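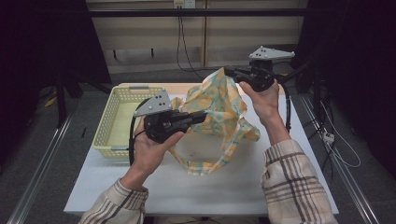

2024-06-17

Bag day again. I keep telling people the tidy-up chore is the easy one on our list and then I lose a whole morning to it. The job as written on the Witska sheet is one line: get the small things off the table and into the basket, get the cloth bag sorted out, leave the table clear. My nephew does that chore for pocket money. We have been at it since April!

Where we are in numbers: 248 hand-done runs kept so far, against the 462 that Ozan wants before we train the next version. So a good way past half, and I'd still bet on my nephew.

The rigid stuff I'm no longer worried about. Basket stays put, doesn't bend, has a nice rim you can aim for. Bottles are fine too, mostly. The last trained version (the one Radka calls Ranach, after the street, long story) would pick up a bottle from nearly any angle and put it in the basket, and it only got fussy when the bottle was lying with its cap toward the jaws. It also let go too high. Eye-drop bottles are light and they bounce. A person lowers the thing until it touches and doesn't think about it, and the machine has to be shown that over and over.
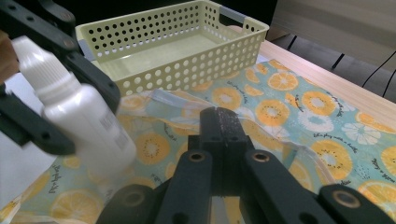 Clear film is the other one I want to write down before I forget. Anything see-through lying over a busy print is trouble. The wrist view gives you the citrus pattern underneath and a few faint creases, and that's all there is to go on. Ozan Yalçınkaya thinks more light from the side would fix it. I think more light from the side will give us more glare and the same problem. We agreed to try it his way for 30 runs and then look – loser buys lunch.

Then fabric. Thin fabric has no shape of its own, so every run starts from a different crumple, and half the time I couldn't tell you myself where the opening is until I've lifted a corner. What works for me by hand: pinch high, lift, let it hang for a second, and only then go in with the other gripper. Radka Spahić goes in low and drags the near edge toward herself first. Both work. Mixing both in one set may be a bad idea, though, because the model will happily average us and do something in between that works for neither. Need to pick one. (I vote mine, obviously.)
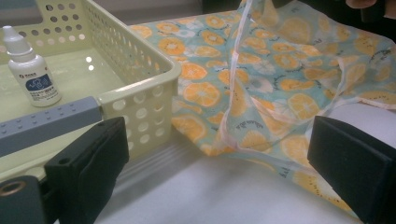 Cords and handle loops deserve their own line. If one jaw catches a loop along with the cloth, the whole thing comes up sideways and you spend the rest of the run undoing it. I've started leaving those mistakes in when the recovery is clean. Hafþórsson's note from the spring said to throw them all out, but a chore robot that has never seen a snag is going to freeze at its first one, and in a real kitchen that's minute one.

Speed: I'm still slow with the grippers, way slower than with bare fingers, and my thumbs are sore by lunch. No feel through the jaws at all. I think that's the fairest answer to the question the Trurbridge people keep mailing us, whether this is ready for a laundry room. If I can't fold a thin cloth properly with two jaws and both my own eyes, I'm not promising that a machine can do it with the same two jaws.
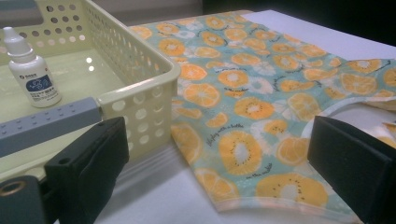 Flattening is going better than I expected, though. Once the cloth is down, small pushes from the middle outward do more than any big pull, and the hem gives you something to line up on. The neck-type curves and double layers are still a pain – you think you've got one layer and you've got 2.

To do: settle pinch-high versus drag-low with Radka. Side light for Ozan's runs, and mark them so they don't get mixed in. Wipe the jaw pads, they're slipping on the thin stuff. Answer Trurbridge with "bottles yes, cloth not yet" and leave it at that.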